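Progress report, Apr 3, 2025
Plerley Early Reading Room - materials and table work
Prepared by Mansa Annan for the Fakari fund

## Where we are

The room has been open to families since January. Your grant covers two items: replacing the worn letter materials, and paying for staff hours at the tables. Both are under way. The staff hours are on plan. The materials order ran late because Yeoh, our supplier, sent part of the first delivery with the wrong letter sets, and we had to return it.

Of the $3,792 awarded, we have spent $909 on blocks, trays and shelf labels. Another $600 is set aside for the second order, which has been placed. The rest is for staff hours and is paid out monthly.

## Letter blocks

We chose wooden alphabet blocks over the foam tiles we used before. The foam tore at the corners and the print rubbed off. The wooden ones have raised capitals on a striped background with a colored border, so children can follow the shape with a finger as well as look at it. Other faces have letters and numerals in brown outline, and we use those for matching games with the older group.

Staff set the blocks out in short rows on the wooden table before a session. The R has a green border and the S a yellow one, and the younger children often ask for a letter by its color first. We are fine with that at this stage and give the letter name back to them.
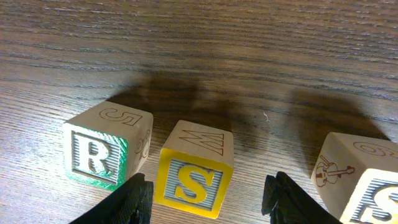 ## Problems

- An outlined M on a top face can be read as a W from the other side of the table. We now seat children along one side for naming games. Across-the-table seating is kept for building.
- The table gets glare when the blinds are up. Moving it costs us the reading corner, so for now we lower the blinds.
- Storage is tight. The trays from Vekano fit the shelf, but only when stacked two deep, and the bottom ones get used less.

## Next steps

We will check the second order against the list on arrival and sort it into trays by letter. Staff will go on keeping the short session notes you asked for, and copies will come with the next report. We would also like to move any money left in the materials line to shelving - please let us know if that needs a separate request.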